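4. Evaluation of the Fesis wall-cleaning kit

4.1 Kit and terms of the review

The Fesis kit is sold by Dridedau as an add-on for light robot arms already in use at a customer's site. It consists of a gripper adapter, a set of microfiber pads, a wrist camera mount and a software package that plans wiping paths over flat, tiled surfaces. We bought the kit at list price and had no contact with the seller apart from the normal support line. The arm was our own and is the one used in Section 3.

We chose this kit over the competing Zürcher unit for one practical reason. The Zürcher unit comes with its own arm and base and can't be bought separately, so a comparison of the two would mostly have been a comparison of arms. Readers who want numbers on the Zürcher unit will have to look elsewhere.

4.2 Setup

Installation took two people one afternoon. The adapter fits over the gripper fingers and is held by grip force alone, which makes pad changes fast but leaves the pad free to turn slightly under side loads. The manual recommends a grip force setting and we kept to it. Calibration of the wrist camera went well on the first attempt at one site and needed three attempts at the other, where the light was uneven.

The software was the release available on 8/29/20. A later update changed the corner routine, and we didn't repeat the trials with it.

4.3 Procedure

Trials were run in 2 tiled rooms at the Flurnania test building. Each trial covered one wall section, and we ran 49 trials in total. Before each trial Rochelle Szabo applied a thin film of tinted soap solution with a roller and let it dry. The robot then made its planned passes without any help from the operator. A trial was stopped early only if the arm reported a contact force above the limit.

Residue was rated by Levente Bakos and Maksym Stelmakh, who worked separately and weren't told which software settings had been used. They used a three-point scale: clean, streaked, or missed. Where the two ratings differed, Vangelis Stefanou looked at the section and made the final call. Flat areas, grout lines and corners were rated separately, because the kit treats each of them as its own kind of surface.

4.4 Results

Flat areas gave little trouble. The planned passes overlapped enough that a missed strip was rare, and most of the streaks we did find were near the start of a pass, where the pad first met the wall. Grout lines were rated lower. The long fibers reach into the joint, but the path planner holds the same speed over tile and joint, and residue was often left along the lower edge of the grout.

Corners were the weak point. The planner approaches a corner from one wall, lifts off, and comes back from the other wall. When the two passes don't meet, a narrow band is left next to the trim. Metal trim made this worse — its ridges reflect light, and the depth estimate close to it was noisy. Figure 3 was taken by the wrist camera at a corner with trim of this type. 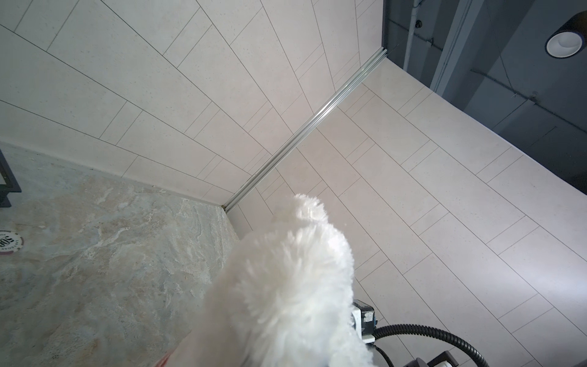

Figure 3. Wrist camera view of the microfiber pad at a tiled corner with aluminum trim.

In three trials the force limit was reached and the arm stopped. All of these stops came during the second approach, with the pad pressed against both walls. Restarting from the control screen was simple, but the software goes back to the beginning of the section and does not resume where it left off. For a cleaning contractor this would be a real cost.

Gyula Erdős repeated part of the corner work with the approach angle set by hand. The band next to the trim was narrower with the manual angle, and he had no force stops. The setting is listed under the advanced options and is not covered in the printed manual. We think it should be — a user with the factory settings has no way of knowing that it matters.

Pad wear was not measured. We washed the pads between trials as the manual asks.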